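Etano Path Navigation Kit – progress report to the Howells fund
Wednesday, October 12, 2022

Thank you again for your patience over the summer, and for the kind note that came with the second payment. We have plenty to tell you, and I will try to keep it in order. Most of our time since June has gone into outdoor driving on slab paths under trees, the part of the review you asked us to put first.

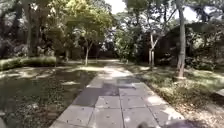
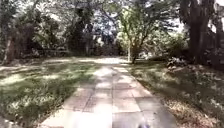 The kit we are reviewing is the standard Etano set, bought from Zonavov, with the navigation software and the mounting parts in one box. Setup went more smoothly than I had feared, though the printed guide skips a whole page on calibration and we lost the better part of a week to it (Zonavov has since sent us a corrected copy, which was good of them).

We have logged 133 runs so far. In 99 of them the robot reached its goal without anyone stepping in. Most of the others stopped at hard shadow edges, which the software still likes to treat as a drop or a curb – a nuisance, but a steady one, and so fairly easy to work on. Fallen leaves along the borders also confuse it now and then, and I expect more of that as the season goes on.

We have spent 80 percent of the equipment budget. The Kalleo kit is still on order, and once it arrives we plan to give it 40 runs on the same paths before we write up the comparison. Please let us know if you would like the run logs sent along with the next report.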